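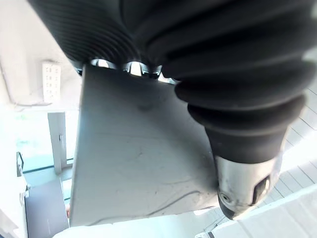
Figure 3. Wrist camera view, with the black ribbed cover above the metal plate.

4.2 What the wrist cameras add

We went into this part of the study fairly sure that the head camera would do most of the work. It sees the sink, the worktop and the dishwasher all at once, and our early policy (trained on 70 demonstrations from the Lesine set) seemed happy enough with it. So I held the wrist views back and trained two versions, one with them and one without.

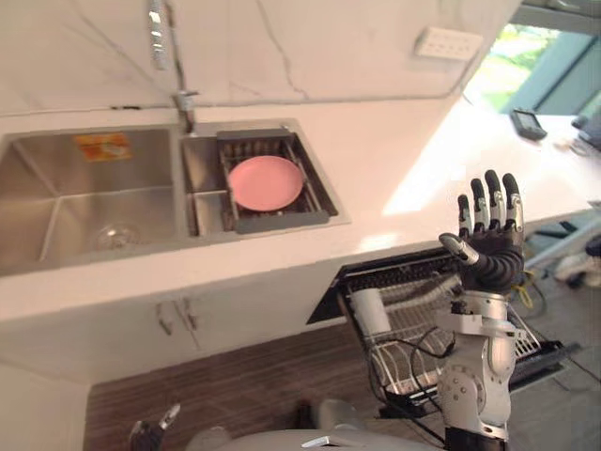 Figure 4. Head camera view: pink plate in the drainer rack, dishwasher open, right hand raised.

Each version got 28 tries at the plate task. The head-only policy failed 11 times, and the one with wrist views failed five times. That's a bigger gap than I'd have bet on! Most of the extra failures came in the last bit of the reach, when the hand gets between the head camera and the thing it's after - we'd half expected that, just not so often.

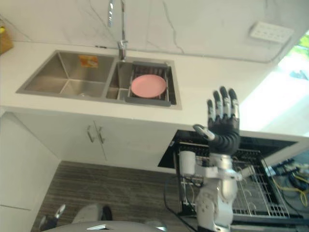
Pliltdale, 09/03/2023

We started every try with the arm up and the fingers open, and kept the same start pose for both versions. I did wonder whether we were being too kind to the head camera by doing this, so we ran a smaller check in April with the arm starting low. The order of the two policies didn't change, though the head-only one got slower. 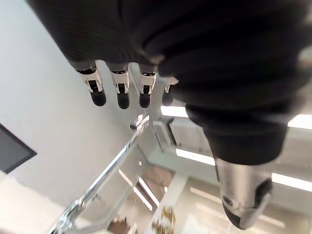
The wrist views aren't free, mind you. They swing about a lot, they pick up lamps and walls that have nothing to do with the plate, and the policy can latch on to those if you let it. Random cropping helped a bit - the Solberg encoder helped more, and we use it in everything that follows.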